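Teaching a robot to fold, one sleeve at a time - speaker notes

Slot is 24 minutes including questions. Title up while people find seats. 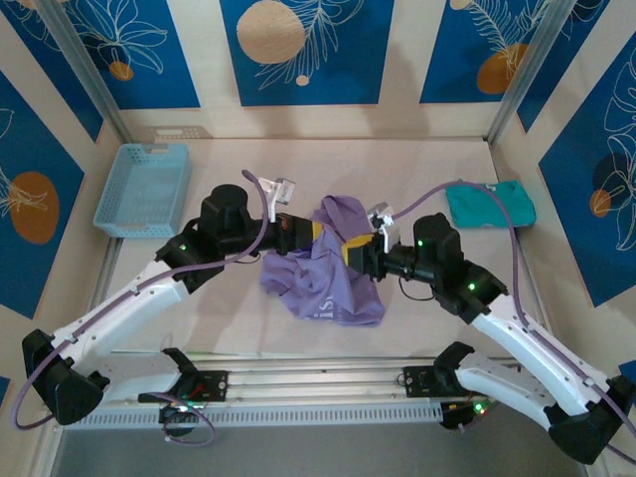

Start with the confession: I can fold a shirt in a few seconds and I can't tell you how I do it. Ask the room to try. Somebody will say "you just sort of bring the sides in", and that is the whole problem with writing it down as instructions. So we don't write it down, we do it, through the arms, over and over, and let the model find whatever we were doing. Point at the purple shirt. People look at the arms first, give them a moment, then ask them where the sleeves are. Wait. It's meant to be a slightly uncomfortable wait. Then point at the teal cloth at the back, folded, tag up, looking pleased with itself, and say that the distance between those two bits of cloth is the talk.

SLIDE 2 - What remote control feels like
Two leader arms on the desk, two follower arms in the box. You move yours, theirs move. Sounds easy. Mention oven gloves (gets a laugh in Dakton, got nothing in Wyss). You have no feeling in the fingertips, so you learn to judge grip by eye, from how the cloth creases. Takes most people an afternoon to stop pinching the floor.

Do NOT get drawn into which leader arms are best. Someone always asks. Say "after".

SLIDE 3 - By hand, the other way
Before Triver we tried taking hold of the arm itself and walking it through the job. Lovely for putting a peg in a hole. With two arms and a T-shirt you need both your hands on the robot, your head is in the way of the camera, and the robot learns that laundry involves a large forehead. Keep this one short. One arm, stiff object, push it by hand. Two arms, floppy object, remote.

SLIDE 4 - The 700
We recorded some 700 folds for the first Triver set. Pause. Then say how many we'd use again, which is a good deal fewer. What went wrong:
- operators showing off. Fast, elegant, useless, because the next person did it differently
- operators hesitating. The model picked up the hesitation beautifully. It would hover over a collar like a man choosing a sandwich
- everyone starting from a nearly flat shirt, as it was quicker. Then we gave the robot a crumpled one and it had no idea what it was looking at

Now we drop the shirt in from a height and live with whatever lands. Grivel people will nod at this, they had the same trouble with towels.

SLIDE 5 - Clip, two minutes
Play it at normal speed. I know. Don't speed it up, don't talk over it. If the sound comes on, it's only the fans and me swearing, so check the mute beforehand.

SLIDE 6 - Keep the mistakes in
My favourite bit, slow down here. When an operator drops a corner, carries on and picks it up again, keep that take. We binned those all through August and ended up with a robot that had never seen anything go wrong. It dropped a hem and then calmly folded the air. Recoveries taught it more than the tidy runs did, or that's my reading of it. Say "my reading" out loud, there will be statisticians.

SLIDE 7 - House rules for operators
One way of folding, agreed before anyone touches the arms. Swap people after an hour. Say out loud when you're guessing, and tag the take. Tea stays outside the cage - there is a story, only tell it if we're running early.

Questions. Likely ones: does it do socks (no), does it do fitted sheets (neither do I), when can I buy one (look at the chair).

Adapter is in the side pocket of the bag.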